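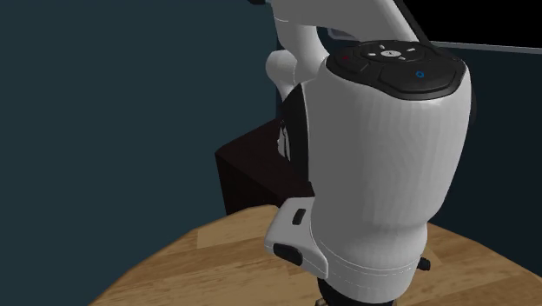
About Clolar

Clolar is a small company for testing of robot equipment. We compare grippers, arms, cameras and controllers for firms that want to buy them, and we write down what we found. We do not sell any of these products and we take no commission from those who do. Our customers are mostly workshops, packing firms and schools with a first robot, or with a second one that should do what the first one could not.

How we started

Our founders worked before in the maintenance of packing lines at Pretamora. There they had to choose a gripper for soft bags, and each supplier sent a video in which its own gripper was the best. So they built a test bench after working hours and tried the grippers one after another with the same bags. The report of this test was two pages long. Other departments asked for it, later also other companies, and from these requests Clolar was made.

What we test

Grippers are the largest part of our work. Each gripper makes 300 picks with the parts of the customer, at the speed the customer needs. We note every dropped part and every part with a mark on it. We also note how long it takes to change the fingers, a thing that is seldom in the data sheet but costs much time in a small workshop.

With arms we look at repeatability, at noise, and at what happens when the arm is stopped in the middle of a move and must start again. We guide it by hand too, for people who will teach it positions this way. The buttons on an arm are part of the test. A person with gloves should be able to use them.

Cameras are tested under three kinds of light: our ceiling lamps, a side lamp and daylight from the window. Controllers we judge mainly by how they report a fault. A message which only says "error" gets a low mark from us.

Simulation first

Before we mount anything, we build the cell in simulation. We place the arm, the table and the boxes, and check whether the arm can reach all positions without turning its wrist in a bad way. This step is included in every order. It has saved customers from a table that was too high and from an arm that was too short – in both cases before money was spent.

We do not give marks for grip from simulation alone. Friction, dust and a soft carton are still better judged on the real bench, and our reports say clearly which result comes from where.

Our projects

Arnasach is our open comparison of small electric grippers. It contains over 30 models at the moment, and the results can be read on this site without registration. When a maker changes a product, we repeat the test and keep the old result beside the new one.

Tully is our own bench software. It starts the test, counts the picks and stores the camera pictures together with the force values. Customers who order a test receive these files too, so that they can check our numbers or repeat the work at home.

How to work with us

Please send us your parts, a short text about the task and, if you have it, a drawing of the place where the robot will stand. You receive from us a test plan with a fixed price. Parts are returned with the report, also the broken ones.

Visitors are welcome on the bench during their own test. Please write some days before, as the room is small.

Page last changed: 1/26/20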